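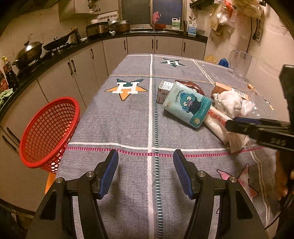 The kitchen table, tissue pack towards the upper right. Tablecloth with stars, two of them marked H.

Tables at Plorkdale, after the shopping

Every house magazine I have ever picked up tells me a table should be cleared before anything else is done in the kitchen. I have my doubts. I have been looking at tables in this building for a while now, and the cleared ones are mostly cleared because everything has been shoved on to a chair. So this page is about what ends up on top, and whether any of the advice makes a difference. I don't expect it does.

The rules I was given came from a tidying leaflet by a firm called Hollent, lent to me by Nurhan Aksoy. It says two minutes a day will do it. Two minutes to do what, it doesn't say.

The far corner
Things gather at one side and leave the rest of the cloth bare. I see this over and over. The leaflet calls it "drift" and wants you to buy a tray. A tray would hold the tissues and the little white carton, I grant you, and then you would have a tray to put away as well.

The tissues
Light blue, with a cartoon fish and the name Hangyodon. Fereshteh Mahmoudi thinks tissues belong in a drawer. I have never met anyone who can find a tissue in a drawer when they need one, so they can stay where they are.

Bags
One white cloth, one see-through plastic, one blue plastic and crumpled. The cloth one is lying half over a cardboard box. Cloth bags were supposed to put an end to the other sort. Ka-ming Chu keeps hers folded in triangles, and good luck to her, but I timed myself at it last November and gave up before the kettle boiled.

The long white roll
Wrapped, red lettering, laid at a slant. Long things are the weak point of every storage scheme. The Kolelska drawer inserts I tried were 300 mm inside and the drawer was 276, and the shop said this was "within the range". I would like to know whose range.

The pitcher
Clear plastic, right at the back. The leaflet says to keep only what you use daily within reach. By that test half my kitchen would be in the loft.

The cloth
Grey-blue, woven, big squares marked out in white, and a magenta dotted band across it. Bent Frandsen says a patterned cloth makes a table look busier than it is. Perhaps. A plain one shows every crumb, and I know which I would sooner live with.

Tin-yau Man has asked for a page on worktops next. I said I would do it if he stopped sending me links to the Yu shelf system, which costs 100 a bracket and holds, as far as I can tell, jars.

Page last changed March 13, 2025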